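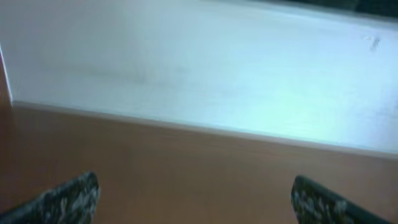 Session 4: The Clear Surface

Housekeeping first. The inventory sheets were due last week. I have 11 of them. There are more of you than that, and you know who you are.

Reading for today: the Saarinen chapter on tabletops (skip the part on varnish, he gets emotional) and the Dirnora handout on edges. If you only had time for one, I hope it was Saarinen.

4.1 What we mean by clear

A clear surface is one you could set a dinner plate on without moving anything first. This is a low bar and most homes fail it. In your inventories the kitchen counter did worst, followed by the top of the dresser, followed by "chair," which several of you listed as a surface without shame.

Look at the stretch of brown wood at the top of this handout. Caramel, more or less, a bit darker to the left and heading toward peach on the right, with faint streaks running across. It isn't a thrilling piece of wood. But with no mail on it you can see what color it is, and I'd bet half of you couldn't tell me the color of your own desk without going home to check.

4.2 Where one surface stops

Beyond the wood there is a wide pale area with a long straight edge. For our purposes the edge is the useful part. A change of color tells the hand where one job ends and another begins. Kamran Bagheri, who taught this course before me and left behind a filing cabinet I still can't open, called it "the shoreline." I have tried to stop using the word and failed.

Working rules for shorelines:

Pick one side for work and one side for parking. Write down which is which.

Nothing straddles. A magazine lying across the line belongs to both sides, and by Sunday so will everything else.

If the two sides are the same color, put down a tray, a mat or a strip of tape. Tape is ugly. You'll live.

Don't buy a Trullden organizer yet. We get to containers in Session 6, and the usual result of buying early is a very tidy container standing in the middle of a mess.

4.3 Landing objects

Term for the exam: a landing object is the first thing put down on a clear surface, the one that gives permission to the rest. Keys are the classic. Receipts are worse, being flat and therefore considered not to count. In my own house it is a single glove, every time, including in August.

Remove the landing object the same day and the surface usually holds. Leave it overnight and you're back to the inventory sheet.

4.4 Exercise

Choose one surface at home. Desk, counter, table, floor if you must.

1. Take everything off. Put it on the bed, so that you have to deal with it before you sleep.

2. Wipe the surface down and note its color in two words or more. "Brown" will be returned to you.

3. Mark a shoreline.

4. Leave it alone for one evening, then write down what landed first and who did it. Housemates may be named. Pets may be blamed only with evidence.

One page, typed, due Apr 14, 2023, in the Clikska folder. Please don't email it to me as well.

Next session: drawers. Read Saarinen to page 17 and bring something you can't identify from the back of one.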